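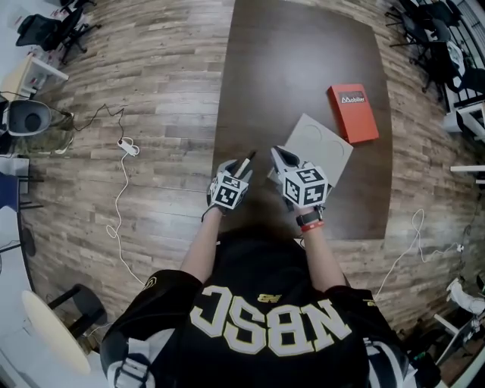
About Grornorik

Grornorik is a packing and unpacking practice. We take things out of boxes, put them on a table, and put them back into boxes, and we have opinions about all of it. Companies such as Kodikara and Hedetti send us their trays, cartons and inserts before they print a great many of them. We write back. They are usually polite about it.

The firm began in a spare room in Pluramham with 2 tables and one decent chair, a ratio we have since improved. We now have a whole floor with more office chairs than anyone remembers ordering. They drift toward the glass at the far end, and on Fridays we wheel them back. 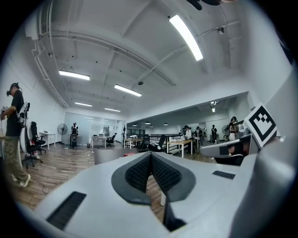 Our floor, with the desks and a fair share of the chairs.

What we do all day
Most jobs start with a tray or a box on a table and somebody leaning over it. We try each design 100 times, then write a report of 3 pages. Clients used to get 40, and we have reason to believe they read the first one.

House rules are few. Tables get cleared before lunch – mostly. Rubbish goes in the bin, including packaging somebody is fond of.

Visiting
Come by on a weekday and bring the box that annoys you. Ring twice, as the first ring only sounds in the stairwell. Parking is poor and we are not working on it.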